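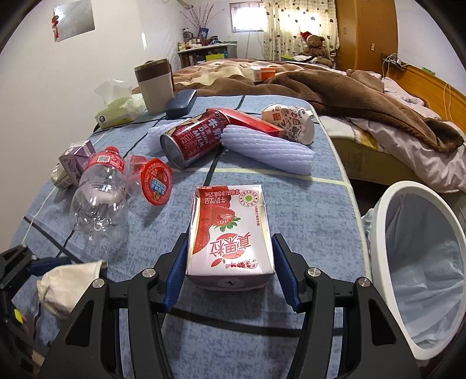

Strawberry milk carton, one pad either side of it. Plenty more on the cloth to get through.

So I promised an update on Cirska and then didn't write one all of March, sorry! It has mostly been bug fixing, and bug fixing is dull to read about until you find the bug, at which point you can't shut up about it. I've found it. Well, I've found three, and two of them were the same bug wearing different coats.

For anyone new, Cirska is my little program for chopping up tidying recordings. Somebody clears a messy table using a pair of hand-held grippers, one per hand, and what you get at the end is one long video from each gripper's camera plus a stream of numbers saying how open the jaws were. Cirska's job is to turn that into neat pieces: reach, close, carry, let go. Those pieces then go off to the training side, which lives in a separate repo called Malabanan and which I mostly leave alone, because every time I touch it something catches fire.

The old way of finding a "close" was embarrassingly simple. Watch the jaw width, wait for it to shrink, and once it has stopped shrinking for 200 milliseconds, call it a grasp. I wrote that in an afternoon, for cardboard boxes, and for cardboard boxes it's lovely. You squeeze a box, it stops you, the line on the plot goes flat as a pancake, job done.

Then we moved on to rubbish. Rubbish doesn't stop you.

A paper cup gives way a bit, then a bit more. A tissue packet sort of sighs. And those netted foam sleeves that fruit comes in are the worst of the lot, because you can press them down to a fraction of their size and they push back the whole time, so the width line never settles. It creeps. A hand gets tired or grips harder for the lift, and the foam just goes along with it. Cirska would sit there waiting for its flat bit, not get one, and then finally declare a grasp in the middle of the carry or (my favourite) at the moment of letting go. I ran it over a batch of 200 episodes and had it print every one where the grasp mark landed later than the lift. 81 of them! I'd been looking at the average error for weeks and thinking it was fine, and the average was fine, it was the boxes holding it up.

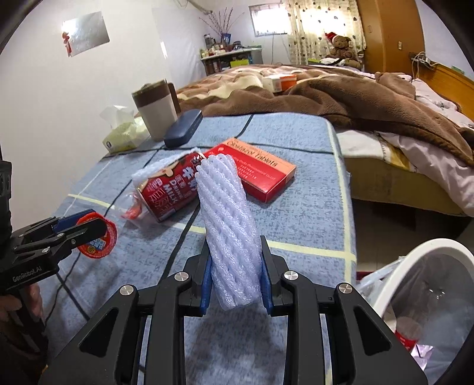
What I do now is look at two things together. The width still matters, but I've stopped asking it to go flat and only ask it to slow down compared with its own closing speed a moment earlier. Then I look at a small patch of picture between the pads and ask whether whatever's in there moves along with the gripper. If the camera is travelling over the table and that patch stays put in the image while the tablecloth slides away underneath, you're holding something. That's all it is. I don't need to know what the something is, and I'm quite pleased about that, because the version before this tried to recognise objects first and it thought foam netting was a tassel.

There's a catch with patterned cloths. The tablecloth in this batch has lines and stripes crossing all over it, which is marvellous for tracking because there's so much to lock on to, and it made my numbers look better than they deserved. I tried the same code on an older batch from the Gurness flat, where the table is one plain colour from end to end, and the motion check went to pieces. No texture, nothing sliding past, so as far as the code could tell the gripper was standing still. For now, when the table gives me too little to go on, I take the camera motion from Fesirau (our pose tracker, the one with the terrible documentation, which I also wrote) and leave the pixels out of that half of the sum. It's slower and I don't love having the two tools leaning on each other, but it works on both sets.

The second bug was about hands. Two grippers means two streams, and they don't start at the same instant. I knew that, there's a sync step, I tested the sync step. What I hadn't tested was what happens when one side gets a pause in its stream partway through. The offset was being worked out once, at the beginning, and then trusted for ever. So by the end of a long recording the left hand was living in the recent past, and any piece where one hand holds and the other one comes over to help looked like nonsense. I found it because the segment list had the right hand letting go of a thing that, going by the left hand's clock, hadn't been picked up yet. It re-checks the offset every 14 seconds now. Why 14? I tried a handful of values and that one gave me the fewest complaints in the log, there's no theory behind it and if you have one please write in.

The third bug, the one in a different coat, was that my plotting script had its own private copy of the old sync code. So after I fixed the thing properly, the plots still looked wrong, and I spent a whole evening "fixing" it again in ways that made it worse. I undid all of that before breakfast the next day. The plotting script imports from the main package now like a civilised person's would.
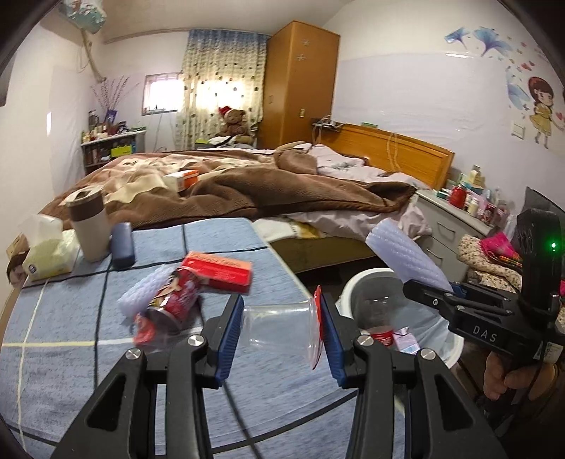

Clear plastic is where I'm still stuck. A see-through cup between the pads is a real nuisance for the patch check, because half of what the camera sees in that patch is the stuff behind the cup, and the stuff behind does slide past when you move. So the cup's rim says "held" and the middle of it says "not held", and my code takes a vote, and the middle has more pixels. Bottles do the same, though a coloured cap or a printed label gives it something solid to hang on to and the answer usually comes out right.

Things I've tried so far, with mixed luck. Weighting edges more than flat areas helps with the cup and makes crumpled wrappers worse, as they're all edge and the edges wobble. Using only the strip of picture nearest each pad is better, and I think that's where I'll end up, but the strip has to move as the jaws open and close and my mapping from jaw width to pixels is a bit off at the wide end. I measured it with a ruler. I should measure it again with something other than a ruler.

I also had a go at a small learned classifier, held or not held, trained on the pieces I'd marked by hand. It did very well! Then I looked at what it got wrong and every mistake was transparent, so all I'd done was teach a network to have the same opinion as my hand-written rule, at greater expense. It needs more clear things in the training set, and that means me sitting down with the marking screen and a pot of tea. I've been putting it off by writing this.

Oh, the marking screen! I nearly forgot. You can now nudge a boundary with the arrow keys, a frame at a time, and hold shift to move both hands together. Somebody asked for that ages ago and it took me less time than making toast. There's also an undo, which before now there wasn't, and if you used the earlier version and lost work because of that then I do apologise — I lost some as well.

If you're updating from the last release, delete your cache folder first. The segment files have an extra field for which check fired (width, patch or pose) and the old cached ones don't have it, so you'll get a cheerful message about a missing key and then nothing else. I'll make that fail more politely at some point.

Next on the list is letting go, which I've been treating as closing played backwards, and it really isn't. People open the jaws over a bin and the thing doesn't drop, they give it a little shake, sometimes they close up and try again. Light bits of foam cling on to the pads, and Cirska marks each shake as a fresh grasp. I have one episode where it reckons the same sleeve was let go of five times.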